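Come Build Sandwiches With Us: Play Helpers Wanted at Gosach
Pretend kitchen sessions for young children and their families

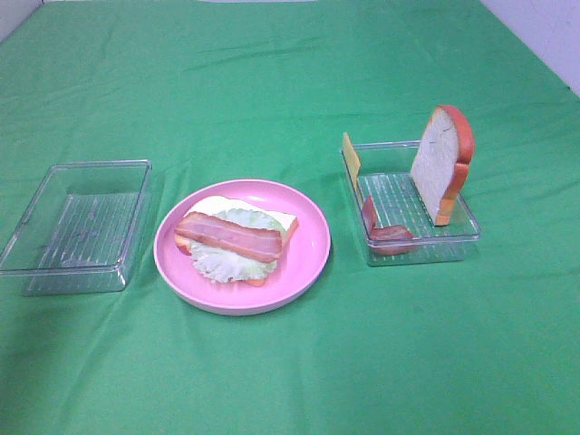 PLAY AND LEARNING / PART-TIME, PAID

Gosach is looking for two warm, patient people to help run our pretend kitchen table, the one with the green cloth and the pink plate that so many of our families head for before they've even got their coats off. If you can sit happily beside a four-year-old while the same toy sandwich gets put together and taken apart all afternoon, we would love to hear from you!

We're a drop-in play center on the ground floor of the old Herrero building, and we have 83 families on our books at the moment, with more asking every month. The sandwich table began as a small thing that Anjani Hidayat set out one rainy January (she had a bag of toy food and a spare tablecloth, and that was the whole plan), and it has grown into a regular session with its own little waiting list. Anjani still leads it, and she is the person you would be working with most.

The way we lay it out is simple. The ingredients go in a clear plastic tray so children can see what there is to choose from, the plate goes in the middle, and there's an empty tray on the other side. Bread first, usually, and then whatever the builder fancies. Some children use the empty tray for clearing up and some use it as a shop counter, an oven or a bed for the bread, and all of that is fine with us. You'd be there to chat, to take orders, to pretend to eat with real conviction, and to help with turns when two people want the plate at once.

What the work looks like

Sessions last 80 minutes, with time before and after for setting up and putting away. You would lay the cloth, put out the trays and the toy food, welcome the families as they come in, and stay at the table while it's in use. Afterward everything gets washed and dried and goes back in the cupboard, and the cloth goes home with whoever's turn it is for laundry. There's a bit of writing too, just a line or two in the session book about what the children enjoyed, which Olga Esteban reads when she plans the next month.

Who we're hoping for

You don't need a teaching certificate. Some experience with children under six is a real help, whether that came from a job, from babysitting or from your own noisy household. A second language is very welcome, as plenty of our grandparents are more at ease in something other than English. You should be comfortable sitting low and getting up again a good many times, and we do ask for two references and a background check, which we pay for.

How to apply

Write us a letter, as long or short as you like, and tell us about a time you played with a child and what the two of you got up to. Please also say which afternoons you could manage. Send it to Mwajuma Mussa at the Gosach front desk, or drop it in by hand and have a look at the playroom while you're here. Letters should reach us by May 23, 2024.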